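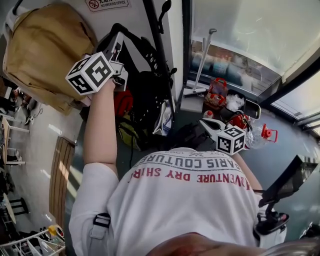
Work since the October report has gone mainly into pose tracking, the part of the software that turns recordings from the hand-held grippers into paths a robot arm can follow. The old tracker worked on each image alone and lost the gripper whenever one side of its marker went out of view. The new one fits the whole cube, so the white cubes with their black square patterns can be followed from any visible face. Bright windows and shiny floors, as in the room with the bags hung by the wall, are still the hardest case for exposure, and we have added a setting for them.

The replay tool, Juvetti, now loads 2000 recordings without running out of memory. Of the test set, 951 passed the planner's reach check and went on to training at Vorkbridge. The rest are kept with an error code so they can be run again.

Two items are behind plan. The time alignment between the left and right grippers drifts on long recordings – the fix is written but untested. The Zarkside arm driver also needs its speed limits moved out of the code and into a settings file.

We ask that milestone 3 be moved to 14th December. No change to the budget is requested.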